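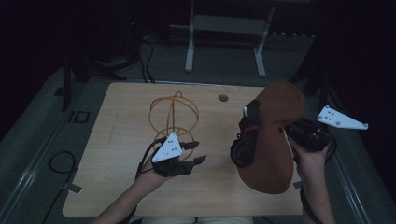

# Two-gripper demos: pose drops out when one wrist rolls, and fabric grasps replay badly

**Jin-sol Hyun**

Senior project at Penumwood, two hand-held grippers, one operator. Each gripper has a triangular marker plate and a cable back to the logging machine. Poses are solved in Gikov and written to one file per episode. We have 127 episodes so far and Gikov flags 26 of them with gaps in the pose of one hand, nearly always the right.

The gaps line up with wrist roll. When the operator turns the right gripper on its side to hold a part vertically, the plate swings outward, and past 55 degrees from upright the solve quality falls off. The left hand mostly stays flat and its track is clean. Lighting is the same in good and bad episodes. I have already recalibrated and replaced the right-hand plate, with no change.

The second problem may or may not be related. Our task set has rigid objects, an open wire form, a felt-like pad and a quilted fabric piece with a snap and grommets. The first three replay acceptably on the arm. On the quilted piece the operator pinches a folded edge between the fingertips and pulls, and on replay the arm closes on the fold and then loses it. Finger opening is logged, but we have no force reading.

What should I fix first? The project review is in May and I would like to avoid recording everything again. 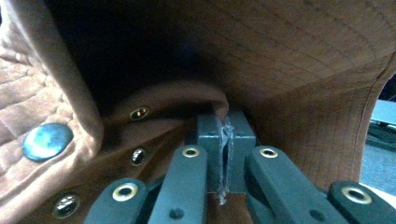
**Bok-nam Yeo**

Treat them as separate faults.

Pose gaps: a flat plate gives a poor solve when it is seen nearly edge-on, whatever the calibration says. Plot solve error against the angle between the plate normal and the line to the tracking camera, using only the right hand. If the error climbs with that angle, you have your cause. Remedies, in the order I would try them:

1. Move the tracking camera toward the side the plate turns to, or add a second one there.
2. Remount the right plate with a fixed tilt so that its working range is centered on the poses you use. Update the plate-to-fingertip transform afterward. Forgetting this gives you a clean track in the wrong place.
3. Ask the operator to approach from a different side.

Gaps of 10 samples or fewer can be interpolated if the hand is moving slowly. Longer ones should be cut, especially near a grasp.

Fabric: check what your finger opening means at contact. Soft tips deflect, so the logged opening under load and the commanded opening on the arm can produce very different squeeze. Close both on the same folded sample, compare, and command the arm slightly tighter than the log during the hold phase. Also compare the time stamps. If the finger channel lags the pose channel, the arm starts its pull before it has closed.

**Shim**

Had the same thing on Kurnier. Swapped the cable and it went away. I would try that before touching the mount.

**Jin-sol Hyun**

Swapped the left and right cables this afternoon and the gaps stayed with the right hand, so I don't think it is the cable. The error plot does climb with angle. I will do the tilted mount tomorrow and keep the old transform under a separate name.

On the fabric, the finger channel was late. It is stamped when the packet is written to disk and the pose is stamped at capture. I shifted one episode by hand and the fold held through the pull, though it slipped near the end. I have not tried the tighter close yet.

**Bok-nam Yeo**

Stamp both at capture before you tune the squeeze. A hand-applied shift will be off again as soon as the disk load changes. For the existing files, estimate the offset per episode from a sharp close on a rigid object, if you have one in each.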